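What Do People Keep on the Table? A Study of Shared Surfaces in Hiltville
Project report, Thu Vũ and Aatos Saarela

Results

Our favorite part of the project was going through the objects people leave out on tables they share with others. We expected mail and keys. We got those, plus a huge range of stuff that had simply settled in and stayed (Aatos started calling these "residents," and the word stuck, so we use it below).

We visited 36 shared tables and logged 1,642 objects over the semester. Small containers were the biggest group by far! Tins, jars and canisters made up 800 of the total, and they love company: where we found one, we usually found more in a row or a pile. 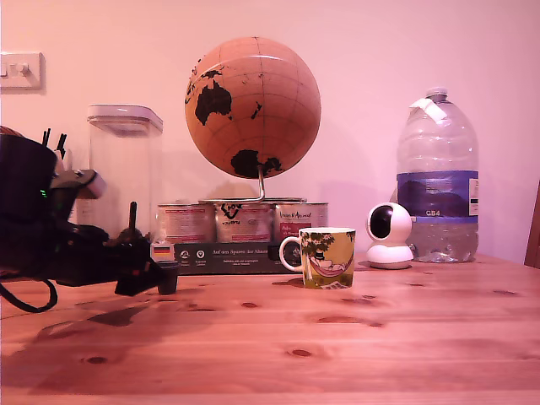
Figure 4. Cork globe, three round tins and a clear canister with a white lid on a pine table.

Table 19 shows stacking really well. A dark cardboard box with German text on the front ("Auf den Spuren der Ahnen") works as a kind of shelf, with the tins lined up on top. The globe was one of 101 objects we coded as "decorative," and we both got a bit attached to it. Its continents are black on the tan cork, which makes Australia easy to pick out even from a distance.

Coding the canister was harder. It looks empty, and our sheet had no category for a container with nothing in it. Krisztina Pintér suggested we code by shape and add a separate column for contents, so we went back and redid every container that way. It took two extra weeks in January, but the new sheet is so much easier to read.

Next steps

We would love to revisit the same tables next year and see which residents are still there. The revised coding sheet is in Appendix B.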